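Simulated households used to train two-armed robot

A research group at Drullatow has published results from a method that teaches a two-armed robot to handle household objects using only simulated practice. The group reports that the trained controller completed 55 per cent of attempts on objects it had not met in training, up from 20 per cent for the controller it used before.

The work was led by Keerthana Kartha and Rok Berisha, with Igor Beneš and Jarmila Beneš responsible for the simulator. The paper and the code went online on 2023-11-27.

The method is called Weker. It deals with a problem that has held back the group's earlier projects, which is that a robot trained on a fixed set of objects tends to learn the set. A controller that has seen thousands of mugs will reach for the handle side of anything mug-sized, and will often close its fingers on air when the handle is missing.

Weker separates the task into two parts. The first part is given a target pose for an object, meaning where it should be and which way up. It works out how the object would have to move to get there. The second part decides where the two grippers should go to cause that movement. The two parts are trained separately and then run together, with the second part free to reject a plan from the first if neither arm can reach.

"The older system had one network doing everything, and when it failed we could not say which bit of it had failed," Kartha said. "With two parts we can look at the plan and look at the reach and see which of them was wrong. Most of the time it is the reach."

Training took seven weeks on the department's own machines. Berisha said that the first four were largely wasted. A mistake in how friction was set made every surface in the simulator slightly too grippy, and the controller learned to lift objects by pressing on them lightly from both sides. When the value was corrected, success fell to almost nothing and training had to be started again.

"It looked very good until we changed one number," he said. "I would like to have found it in the first week."

The robot used in the study has two arms mounted on a single torso, each with a two-finger gripper. The controller sees from a viewpoint above and behind the torso, so both arms are usually in sight. The group tried other viewpoints, including one on each wrist, and found that the wrist views helped with small objects but made little difference to larger ones. They were left out of the published version to keep it simple.

Objects are drawn from a shared library and placed in rooms that are put together automatically. Walls, floors, lighting and furnishings are changed from one attempt to the next. Object sizes are changed too, so that the controller cannot assume that a chair is large or that a spoon is small. Jarmila Beneš, who wrote the part of the software that builds the rooms, said that the sizes had caused more discussion than anything else in the project.

"People come by and ask why the sofa is the size of a loaf," she said. "The arms can only carry what fits between them. If we kept real sizes we would have to throw away half of the library, and we would lose all those shapes."

Shape appears to matter more than the group expected. Objects with one long side and one rounded side were among the hardest, because the two grippers meet surfaces that slope in different directions. Boxes and cylinders were the easiest. Flat objects lying on the floor were nearly always failures, and the paper lists them as an open problem.

The researchers also compared Weker with a version in which the two parts were trained together from the start. That version learned faster but did worse on new objects. The paper suggests that the planning part had begun to choose only those movements that the reaching part already did well, which left it with few options when an unfamiliar object was introduced. The authors say they have not tested this explanation directly.
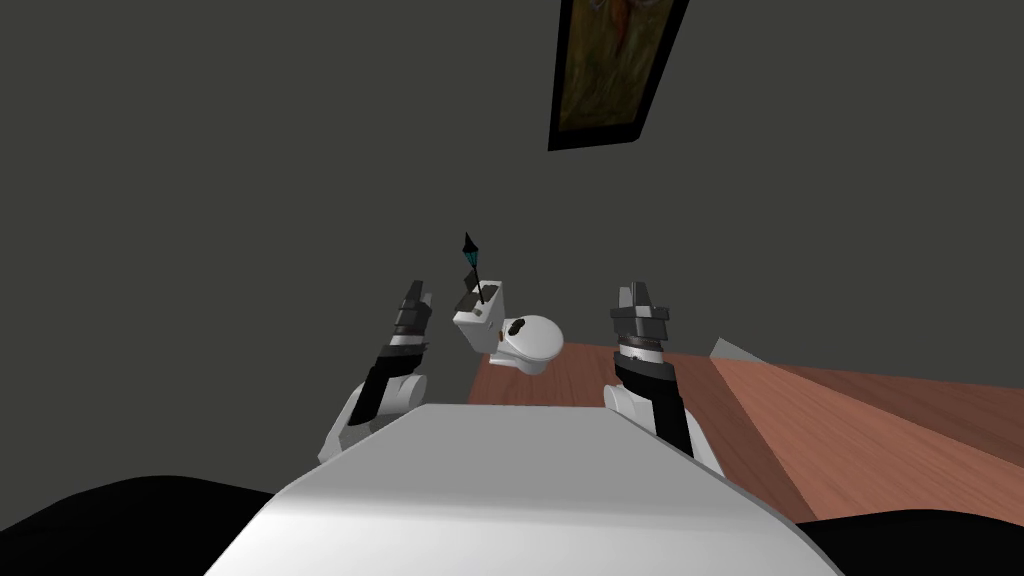

Each attempt in the simulator begins with an object held in mid-air and released after a short delay, during which the controller may move the arms but not touch anything. The group calls this the hanging start. It was introduced after the restart to give the planning part time to settle on a movement before contact complicates matters. Household fixtures are used as well as things a person might pick up, and a small white toilet hung between the two upright grippers, tank to the left and bowl to the right, has the mix of boxy and rounded shapes that the paper describes as hard. In attempts of this type the arms have to come in at different angles, and the controller often sends one of them in too early, which pushes the object away from the other.

Igor Beneš said that the early arm was the most common fault in the failed attempts he had gone through. He has tried adding a penalty for it, with mixed results. A strong penalty made both arms wait so long that the object was released before either had moved. A weak one had no clear effect. The published version has none.

The results have been met with some caution elsewhere. Hedvika Ondrejka of Grikent, who was not involved in the work, said that the comparison with the single-network version was careful and that she found the account of the friction error useful. She was less sure about the main figure.

"Fifty-five per cent in simulation is a result about simulation," she said. "I don't mean that as a complaint. They say so themselves in the paper. But objects in these programs have clean surfaces and known weights, and the contact is a good deal kinder than the real thing. I would want to see even a small trial on hardware before I changed what we do here."

Ondrejka also questioned the hanging start. An object in a real home is normally resting on something, she said, and a controller that has always had a clear view from every side may struggle when the underside is hidden. The authors report one test of this, in which objects were placed on the floor at the start of each attempt. Success was lower, though the paper does not give a separate figure for each type of object.

Kartha accepted the point. She said that resting starts had been left for later because they bring in a second difficulty, that of getting the fingers under an object, and the group wanted to study the movement of the two arms first.

A trial on a physical robot is planned for December at Vávra, where the group has been given the use of a two-armed machine with a similar reach. It will use a short list of objects that the controller has not met in training, all of them light enough to be dropped without damage. The controller will be transferred as it stands, with no further training on the real machine, and the group has said it will publish the results whatever they are.

Berisha said he expected the figure to drop. The simulated arms respond at once to every command, he said, and the real ones have a small delay which changes as the joints warm up. The training did include random delays, but he could not say if they were of the right kind.

The code released with the paper includes the room builder, the trained controller and the scripts used for the comparisons. The object library is not included, as parts of it are under a separate licence, but the list of objects is given so that other groups can put together a matching set. The version trained with the wrong friction value has also been made available, at Ondrejka's request.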